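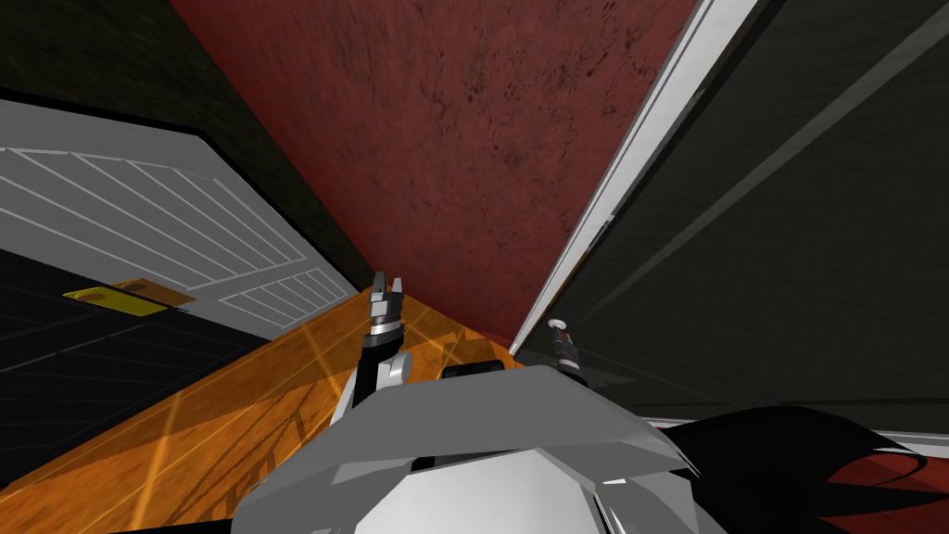 Simulated robot, gray and white torso, both arms raised, seen from above.

Nandano – small business income table

README, last touched in November

What this is
2,256 rows of self-reported income from small traders and side businesses. One row per business per quarter. Put together for the Nandano money habits course, cleaned up later by Petro Vasylenko.

Files
nandano_main.csv – the table
nandano_notes.csv – free text answers, same row ids
Two files, thats it. Keep them in the same folder or the loader complains.

Columns
row_id
trade (food, repairs, tailoring, transport, other)
start_cash – what the owner put in at the start
months_open
income_q – before tax
debt_q – money owed at the end of the quarter
source – isik or berge

Where it came from
Isik rows: paper forms, typed in by hand. Berge rows: phone interviews. The two asked about debt differently. Isik counts family loans, Berge doesn't. Don't average debt_q across both.

Known problems
- Some 3 owners gave yearly income in the quarter box. Flagged in notes, not fixed.
- transport is thin in the Berge half
- blank start_cash means not asked. Zero means zero.
- people who closed down mostly stopped answering, so the numbers look rosier than they should. Please dont use this to tell anyone how fast they'll get rich.

Not in here
Names, phone numbers, towns. Removed before the merge. Ernus has its own table with a diffrent layout – ask before joining them.

Use
Teaching and budgeting exercises fine. Lending decisions no. Credit Nandano if you publish a chart.

To do
redo the trade codes
split "other"
inflation column, maybe

Fixes go to Petro, with the row_id in the subject line.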